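Matcombe House – Quarterly Walkthrough, June
Checked by: Edith Escobar
Start 8:40 am
Key: OK / FIX / WATCH

Front entrance and stairs
Door closer – FIX. Slams. Turned the screw a bit, still slams.
Stair lights – OK, all on.
Handrail, second flight – WATCH. Top bracket moves if you lean on it. Told Prolmont in spring, they said they'd add it to the next visit.
Mat – OK, corners flat now.

Fire safety
Extinguisher by unit 4 – OK, needle in the green, pin in.
Extinguisher, basement – FIX. Tag out of date. Call Mamani, they did the other ones.
Smoke alarms, hallways – OK, tested every floor.
Smoke alarm, unit 6 – not tested, tenant out. Go back after 5.
Exit sign, rear – FIX. Dark on battery. Order new battery, last one was 247 in the parts book I think, check before ordreing.
Rear exit path – FIX. Two bikes and a stroller. Notes left on all three.

Electrical
Main panel – OK. Clear space in front, door shuts.
Unit 2 kitchen outlet – FIX. GFCI won't reset. Tenant told not to use it.
Space heater in unit 5, 2,000 watts, on a power strip – FIX today. Unplugged while I was there. It goes straight in the wall or it goes away.

Water
Heater – OK, no drips at relief valve. Gauge at 60 psi.
Unit 3 under sink – WATCH. Old stain, felt dry. Look again next time.
Shutoffs – OK except unit 1, very stiff, did not force it.

Laundry
Hoses – OK, no bulges.
Machine level – OK, doesn't rock when pushed.
Stuff on top of washer – WATCH. Basket should come down before a spin cycle.

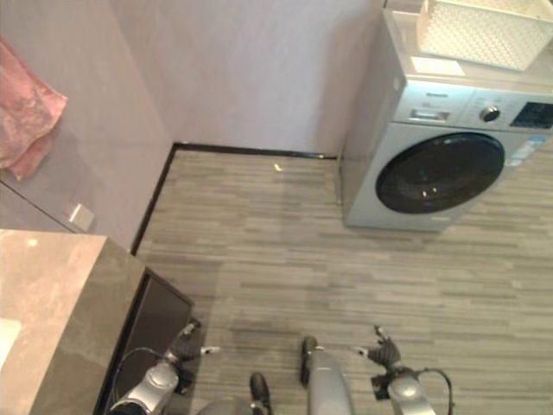
Floor drain – OK, poured a bucket, went down fine.
Dryer vent – FIX. Lint at the outside flap, flap stuck half open. Prendero quoted about 600 for the whole run last year, ask if that price is stil good.

Outside
Gutters – WATCH, north side only.
Walkway – FIX. Raised slab by the gate, trip edge. Painted it yellow for now.
Trash area – OK, lids closed.

Still to do: unit 6 alarm, call Mamani, get the heater thing in writing to unit 5.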